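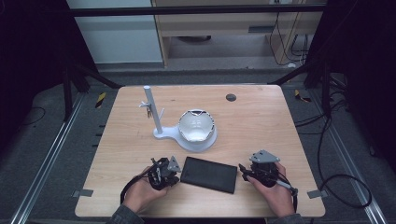
4. Setting up the Daltuvance entry stand

The stand goes on a flat table or shelf. It has a post with two small pegs and a round platform for a bowl.

4.1 Set the base flat on the surface. If it rocks, turn it slightly or move it to a more even spot.

4.2 Place the bowl in the middle of the round platform. It is not fastened and lifts out for washing.

4.3 Hang keys or other light items from the pegs. Keep the total on each peg under 145 grams.

4.4 Lay the black pad in front of the stand, with enough space left to lift the bowl out. The pad may sit at any angle.

Caution: Check the rim of the bowl before you handle it. A chipped or jagged rim can cut. Lift the bowl from underneath and do not run a cloth along the edge.

Note: If the table has a cable hole, keep the base clear of it. Small items dropped near the hole can fall through.

4.5 Wipe the stand with a damp cloth and dry it. Do not use scouring powder.

4.6 To move the stand, take out the bowl, clear both pegs and carry the stand by its base. Do not lift it by a peg.

Replacement bowls are listed in section 6 under part 433. The pad is part 974 and is sold in packs of 2.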